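Sockets, switches and a planner that gives up early

Notes from a chat with the software lead on the Drikia stack at Prundetti. Saturday, kitchen table, bad coffee. Tidied up a bit, not much.

Planning first

The planner is called Erdős. Why? "Graph search. We thought we were funny." It gets 580 milliseconds to find a path and then has to hand over whatever it's got. Used to be 2 whole seconds, which felt like for ever with the arm just hanging there. "People assume a longer think gives you a better move. Mostly it gave us the same move, late."

And when it finds nothing? "It says so. Backs off, asks perception for a fresh look. The old version would sulk and retry the same goal untill you killed it."

Perception, or the white-on-white problem

Plugs, cables and power strips are the current headache. White plastic on a white table, hardly any edge to hold on to. Depth is noisy on anything that flat, so the team leans on shadows more than they'd like. "A plug lying down is a pale square with a bit of grey under it. That grey is doing alot of the work."

Sockets are easier. Dark holes, regular spacing, the model likes them. Cables are the worst, says the lead, and always will be. "A cable has no pose. You can say where it leaves the plug and which way it's heading, and after that you're guessing." So the estimator only trusts the first stretch past the collar. The rest gets marked as keep-out and Erdős plans round it. 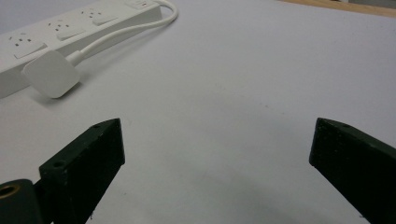
Control and the boring bits

Loop runs at 60 hertz. Could go faster, no plans to. Fingers close on a force limit, and the limit lives in a config file that everybody has edited at some point. "We had a bug, ticket 2269, where the limit was read once at start-up and never again. You'd change it, feel clever, nothing happened. Took us about a fortnight."

Tooling is Grikell, their log viewer. Built in a rush, now the thing they'd save from a fire. Scrub back through a run, see what the planner wanted next to what the arm got told. No cloud, one binary, ugly fonts.

Next up is rocker switches. Small target, short travel, and the push has to stop in time. Any date for that? "No. Ask me in December."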